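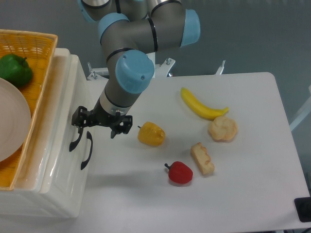 13th January

Started on the food set today. Chih-ming wants 430 good episodes of it before the first training run, and we have 25 from the trial session before the break, so that is what the next stretch looks like. The task is short: pick up the item named in the prompt and put it in the basket. I began with the yellow pepper, with the red pepper, the banana, the bread slice and the bun left out on the table so the model has something to get wrong. The gripper came down beside the pepper slightly open and I had to widen it each time, which added a second or so to every episode. I changed the start pose before lunch so it begins fully open. I wrote that in the log so whoever trains on this knows the early ones are different.

The yellow pepper is harder than I thought. When it lies on its side the fingers want to close on the widest part and it rolls. Going in nearer the stem works, but then it hangs at an angle and catches the rim of the basket on the way in. I threw out six episodes for that. Later I kept two where it caught and I backed off, lifted higher and got it in, because Su-chen asked for some recoveries. She says the last model never learned what to do after a bump. It just pushed.

Su-chen came by at eleven and we talked about the prompts. There are two peppers that are not far apart in shape, plus the green one, so "pick up the pepper" is no use. We agreed on color first, then the name. "Put the red pepper in the basket." "Put the yellow pepper in the basket." She wants a few with looser wording as well, but those can be written in afterward without recording anything new. Good, less for me to do.

Bread slice in the afternoon. It lies flat and the fingers have to go down almost to the table to get hold of it. Twice the arm stopped on the force limit. Dirceu raised the limit a little and told me to come in slower for the last part. That did it, mostly. My slow ones look very slow when I play them back, and I am not sure that is what we want the model to copy. I asked him and he said leave it, they can resample. I don't fully like that answer but he has done more of this than I have.

Banana was easy. Bun was easy. I could do those two all day.

Moving the items between episodes is still the part I do badly. Left to myself I put things back where they were. Kwan-ho looked at the start images from the trial session this morning and laid them over each other, and the banana was in nearly the same spot in all of them. You could see it as one solid banana with a bit of blur at the ends. So now there is a script that shows a layout on the monitor and I have to match it before it lets me record. It takes longer and it is dull, but the overlay after lunch was spread out across the table the way it should be. He has also asked for some layouts with only two items out, and some where things are touching. The touching ones I will leave for tomorrow.

Lost most of an hour to Dretala. The uploader said it was finished and then the episode list showed nothing newer than last night. Chi-keung found that it had put everything under the Idon project, which is the cloth folding one, and we had to move the files by hand and fix the index. He thinks the project setting goes back to the default when the station is restarted. I put a note on the monitor to check it every morning. That kind of note usually works for a week.

Total at the end of the day was 107 kept, counting the trial ones. That is better than I expected with the lost hour. If I can keep to that pace we should have the set done well before Chih-ming needs it, and then it is on to the Bosura containers, with lids. I am not looking forward to the lids.

Wrist was sore by five. I have been holding the controller too tight again, mainly on the bread. Kwan-ho offered to split the days with me, mornings and afternoons, and I think I will say yes. It would also be good for the data to have two people in it. My approaches all come from the left and his don't.

Walked home. Cold, no wind. Made rice and the last of the soup and read for a while. Tomorrow: check the project setting, touching layouts, ask Su-chen if the rim bumps I threw out can be used after all. I only moved them to the reject folder, so they are still there.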